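Refurbishing technician, desktop line

Gondside is hiring three technicians for its computer refurbishing shop in Soritz. Robot arms now do part of the teardown on desktop towers, so the job has changed. You will spend less time bent over a bench and more time setting up cases, checking the arm's work and stepping in when it stops. Pay stays on the technician scale.

You should know your way around a PC. Robot experience is a plus – we train for nine weeks, starting in August.

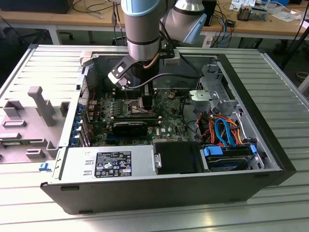
Gondside Reuse Workshop – Teardown Team

Towers go to the arm with the side panel off. Memory, graphics cards and drives are parts you need to know by sight. The line is set up for over 200 towers a week, and current bench staff keep their jobs.

Send a resume to Syahrul Siregar, shop lead.

Recent openings
Parts sorter, Soritz
Night shift driver, Hervieu
Arm maintenance trainee, Skikano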